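Textilpflege und Lagerung, Block 9: Steppjacken

9.1 Ausgangslage
Wattierte Jacken werden vor dem Falten flach ausgebreitet, Ausschnitt nach oben. Der Reißverschluss ist zu schließen, der Schieber liegt dann am Halsausschnitt. Kragenlose Modelle mit eingefasster Kante rollen sich hier leicht ein – Einfassung glatt streichen.
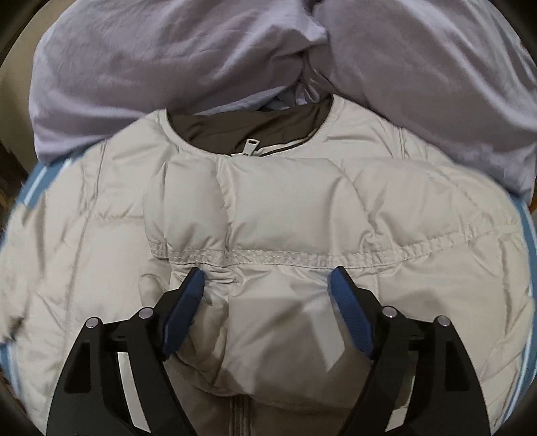

9.2 Falten
a) Ärmel quer über die Brust legen, ohne die Kammern zu knicken.
b) Saum bis 2 cm unter den Ausschnitt führen.
c) Luft mit der flachen Hand vom Saum zum Hals ausstreichen.

9.3 Lagerung
Stapelhöhe höchstens 50 cm. Dunkles Futter bleibt innen, helle Oberstoffe getrennt von abfärbender Ware. Kontrolle im November, Etikettierung nach Schema Drunau (Skript, Anhang B).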